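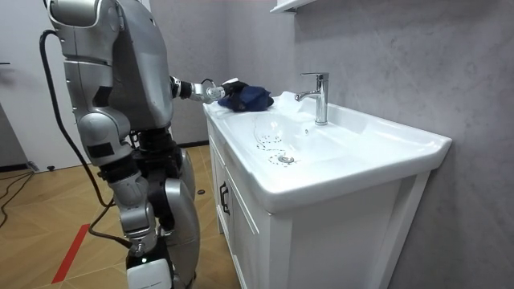

Week 4 handout: Water, pipes and who pays for them

Reading for this week: chapters 3 and 4 of the course book, plus the Indbridge packet (the thick one). If you only have time for one, read the packet. Chapter 4 is mostly about valves.

1. Where we had got to

Last week we left Indbridge with a river, a great many wells and no agreement about anything. The town drew its water from pumps in the street, paid for by the parish, and from carriers who sold it by the bucket at a price that rose in dry weather and somehow never came down when it rained. The wells were shallow. So were the cesspits. You can work out the rest, and the town eventually did, though it took several bad summers and a great deal of correspondence.

Keep three groups in mind as you read: householders who paid rates, tenants who didn't pay them directly, and landlords who paid them with enormous reluctance. Most of the quarrel makes sense once you know which group is talking. Some of it never makes sense at all.

2. Private company or public works?

Clelcombe went first and went private. A company laid mains down the better streets, charged by the size of the house, and was surprised to learn that people in small houses also drink. At the end of its first period of business it supplied 966 houses. The directors called this "general provision". The packet has a street map with the mains drawn in, and I would like you to look at where the lines stop.

Zirkby waited, watched Clelcombe, and went public. This is often told as the sensible version of the story. Please read the minutes before you repeat it in an essay. The council spent two years deciding whether the reservoir should be uphill of the town, a question on which gravity had already expressed a view. When the works opened, water reached 2,000 houses, but for limited hours, and the hours were set by people who had cisterns.

Points for discussion:
- What counts as being "supplied"? A tap indoors, a tap in the yard, or a tap at the end of the street with a queue at it?
- Both towns published figures. Why might a company and a council want to count differently?
- Who does the carrying in a house without a tap? The records hardly mention it. Consider why.

3. The indoor tap

We tend to think of the bathroom as the natural end of the pipe. For a long time the pipe ended in the scullery, or just outside it, and washing was done in whatever room was warmest. A separate room for the job needed spare floor space, a drain, hot water and a belief that one ought to be clean all over on a regular basis. The last of these arrived unevenly.

The washstand is worth a paragraph in anyone's essay. Jug, bowl, slop pail: it was a piece of bedroom furniture, and it depended on somebody bringing water up and somebody taking it down again. Once basins were plumbed in, the makers boxed in the pipes below and went on producing something that looked very like the old washstand. Buyers seem to have found this comforting. We still put a basin in a cupboard and call it a vanity, a word which at least has the merit of frankness.

Plumbed basins also brought new arguments. Overflow holes, lead traps, whether hot and cold should come from one spout or two. This country chose two, so that a person could be scalded and frozen in the same wash, and defended the choice for generations. There was a decent reason involving cold mains water and the tank in the loft. See chapter 3, and resist the urge to write your whole essay on it. Someone does every year.

4. Trindade and the meter

The Trindade estate is our late case. It was built with indoor plumbing throughout, 1,208 dwellings, and the quarrel there was over meters. Tenants argued that water had always come with the rent. The landlord argued that it had always been charged for and was merely hidden in the rent. Both were right, so naturally it went on for years.

Look at the two leaflets in the packet side by side. The landlord's leaflet uses the word "fair" in nearly every sentence. The tenants' leaflet uses it slightly more often. Neither says what it means. Yours should, if you use it.

5. Terms you will need

Main: the large pipe in the street.
Service pipe: the small one from the main to the house. Find out who owned it. In Clelcombe this was disputed at every leak.
Constant supply: water at all hours. An ambition, for most of this period.
Standpipe: a shared outdoor tap. Also a threat, in drought years.
Rateable value: what someone decided your house was worth for the purpose of charging you.

6. Essay

3,000 words, on one of the following:
a) "Piped water reached the people who needed it least first." Discuss with reference to two towns.
b) How far did the plumbed basin change household work, and whose?
c) Was the Trindade dispute about water?

Footnotes are not included in the word count. I have seen what people do with this rule and I am asking you nicely. Essays go in the box outside the office by noon; the box is emptied at noon.

For next week: sewers. Read chapter 5, preferably not over lunch.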